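News from the Plate Cell

Hello again from the back bench! August has been a month of cables for me, so if you came hoping for software news you'll want to skip down to Pushpa Grewal's column. For everybody else, I spent most of it looking after the two-arm cell we use for the Mestudis work (the one with the wavy black walls, you'll know it if you've visited us in Sturville), and I wanted to get down what I did before I forget it all.

It started with the left arm. It had begun drifting when it reached up and across the table, only a hair, but enough that a plate would touch the side of the tray on the way in and make a noise I really do not enjoy. I blamed the calibration first and lost a whole morning to that. Then Pushpa wandered by, put her hand on the cable conduit and asked why it was so stiff. Well! I'd strapped it down so tightly last time that the arm was tugging against its own wiring on every long reach. I snipped 3 ties, gave the conduit some slack near the elbow, put on fresh ones and ran it through the same reach 20 times. No more drift.

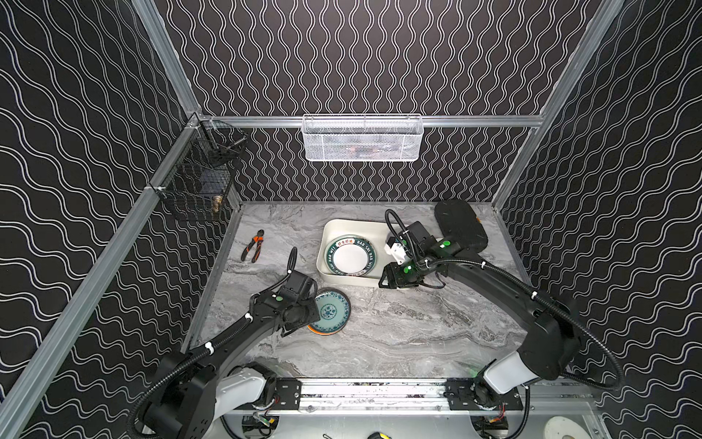
While I had the cutters out I went over the right arm too. That one has a wide loop of conduit along its side, and I've left it wide on purpose after what I'd just learned. I did check the bolts where both bases sit on the front rail, and 2 of them took a quarter turn. If you run a cell like ours, please put those on your list. I now do mine every 60 hours of running, with a paint pen line across each bolt head so I can see at a glance if anything has crept.

The grippers got a wipe down and new pads. The old ones had gone shiny, and a glazed plate rim is about the meanest thing you can ask a shiny pad to hold. I used the Rernent pads this time (thank you to the Subramaniam shop for sending the spare set!) and so far I like them a lot. They're a touch thicker, so remember to redo your closing width after you fit them. I forgot, and the right gripper spent an afternoon squeezing much harder than it needed to.

After all that I put the plates back and had both arms work slowly around the white bin, with me standing there holding the stop button like a nervous parent. 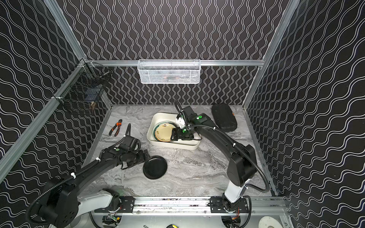
Both arms at work around the plate bin.

Next up is the wiring under the front rail, which badly needs labels. If anyone has a label maker that doesn't eat half its tape on margins, write to me, I'm buying.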